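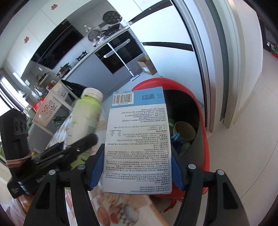
Losex withdrawals: is everyone stuck or just me?

Board: Exchanges and Wallets

ladi_haruna
2025-09-22

Trying to move 3651 INDA off Losex. Status has been "processing" for four days. Support says the Inda wallet is in maintenance, which would be fine, except deposits are wide open and working beautifully. Funny kind of maintenance, where the door only swings in.

Account is verified, withdrawal address is whitelisted since May, no limits hit. Anyone else?

rosuretti_bag
Same here, smaller amount. Mine went from "processing" to "reviewing" and back to "processing," so I guess it's getting its steps in.

For the record, the INDA price on Losex is now running higher than on Arai. Last time I saw a gap like that it was because people couldn't get coins out to sell them anywhere else.

mintedtwice
Every wallet upgrade on every exchange gets this thread. Inda pushed a node update last week and Arai paused withdrawals for it too. They were back the next morning. Losex is slower because Losex is slower at everything. Have you seen their app?

ladi_haruna
Arai paused both directions and put up a notice. Losex paused one direction and put up a banner for a trading contest.

Wálter Guzmán
I run an Inda node at home, so for what it's worth: the update was optional and takes less time than lunch. You stop the node, swap the binary, start it, let it catch up. An exchange with a bigger setup will want to test it first, sure. Four days of testing with deposits live makes no sense to me. If you don't trust your node to send, why trust it to credit people?

I'd open a second ticket and ask for the transaction ID. If they can't give you one, it was never broadcast, and you can ask them to cancel and put the balance back.

mintedtwice
Or a hot wallet ran low and somebody has to top it up from cold storage. Boring, happens all the time. Not everything is the end of the world.

rosuretti_bag
Topping it up from cold storage assumes there's something in cold storage.

mintedtwice
There it is. Took you long enough.

Wálter Guzmán
Both of you may be right, we just can't tell from here. Their hot wallet address is public. I looked last night and it was down to 95 INDA, with new deposits being swept out to another address within minutes. Could be their own cold wallet. I don't have a label for it.

Back at the kitchen table with the explorer open again, will post if it moves.

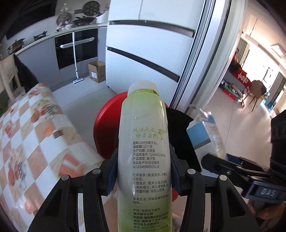
Coconut water, 风味天成，鲜本自然

greenwick
Long-time lurker. I got mine out by swapping to Rosuretti and withdrawing that. Lost a bit on the spread and paid a fee that would embarrass a parking garage, but it arrived within the hour. So at least that wallet works.

rosuretti_bag
Finally, a use case.

ladi_haruna
Tried the swap idea with 700 INDA as a test. Went through, landed in my own wallet. The spread really is ugly. I'd have to sell the rest at whatever number they feel like showing me, and the stuck withdrawal has to be canceled first, and the cancel button is grayed out.

mintedtwice
So they paid out when asked. I'd wait for the rest. Eating that spread to escape a rumor is how you turn a delay into a loss.

greenwick
I'd rather have a small loss I can see.

Wálter Guzmán
Ladi, did they ever answer on the transaction ID?

ladi_haruna
Yes, just now. They sent me a link to the help article on what a transaction ID is. Second ticket is open, asking for the cancel in writing. I'll update when I hear back.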